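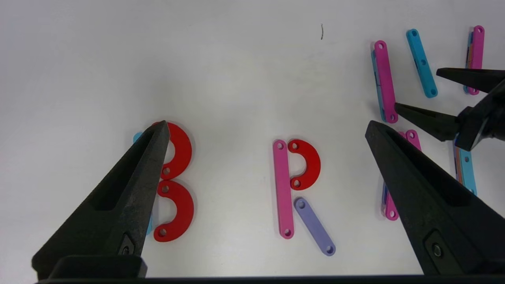
Coloured pieces on the white table, small round holes near the ends.

July, lettering notebook, morning

Back on the Tunevmont signs. The job is door names and wayfinding for the old dye works, all of it in a face drawn only from straight strokes and one arc. Stivora cut the first sheet of samples and they came yesterday afternoon. The E, F, H and L are fine. The S is still bad. With a single arc radius the top bowl looks as big as the bottom one, and hung on a wall above eye height it seems to fall forwards.

Tried three fixes on paper:
1. Shorten the top arc only. Better, but the end of the stroke lands too close to the spine.
2. Drop the middle by 3 mm. Best so far.
3. Flatten both. Looks like a Z from the end of the corridor.

Going with the second for now.
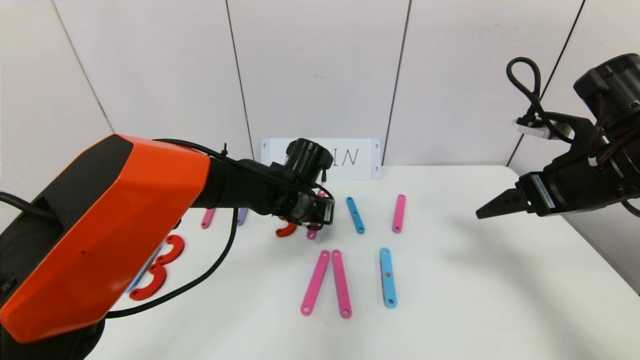
Spacing took the rest of the morning. The client list has 18 door names and I set them all at the default first to see where it broke. Anything with A next to V needs pulling in, and the double L in Alluna leaves a hole after it that I can't cure without touching the U. Chatzigeorgiou is the long one. At full cap height it runs to 1,293 mm, wider than the panel over that door, so it either goes down a size or breaks over two lines. Sveva is against breaking a surname and I agree. Down a size, then, and the two doors either side go down with it so they match.
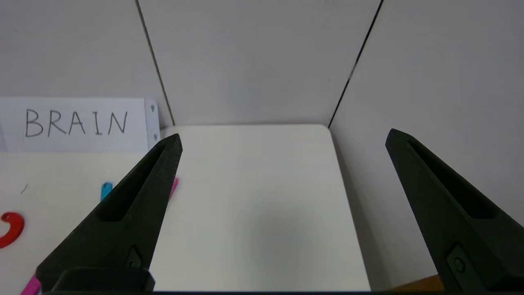

Gripper, the two black fingers apart.

Afternoon, paint. The grey undercoat from the old tin has gone lumpy, strained it through a stocking and it still dragged. Threw it out. New tin is a touch warmer, so any panel already primed will need another coat or they won't sit together – checked by the window and again under the corridor lamps, and it shows in both.

Brush marks on the test R where the leg meets the bowl. Sveva Caputo reckons I'm loading the brush too heavily and pulling the leg second. Will pull the leg first tomorrow.
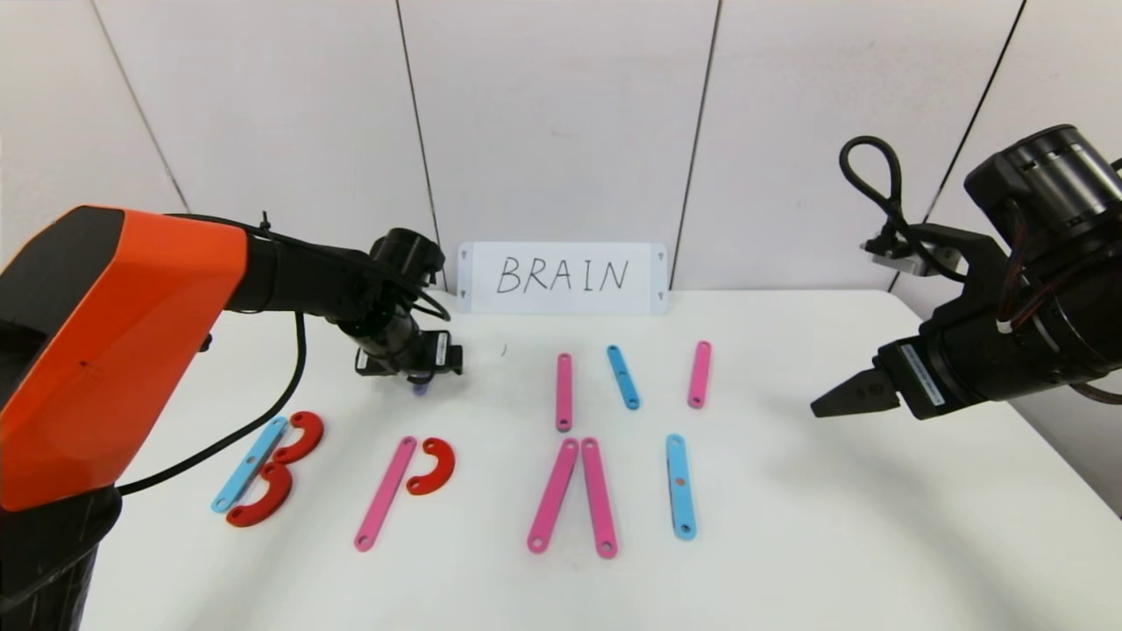 BRAIN card at the back, pink and light blue bars and red arcs in front.

Still to do:
Redraw S with the middle dropped, send to Stivora before they cut again
Ask for the numerals. We have no 4 or 7 yet and room 11 is the only number I can set
Measure the panel over the end door again, my figure and the drawing don't agree
Order more low-tack tape, narrow

B and R share a bowl at the moment. Compare them side by side at full size before signing off the sheet.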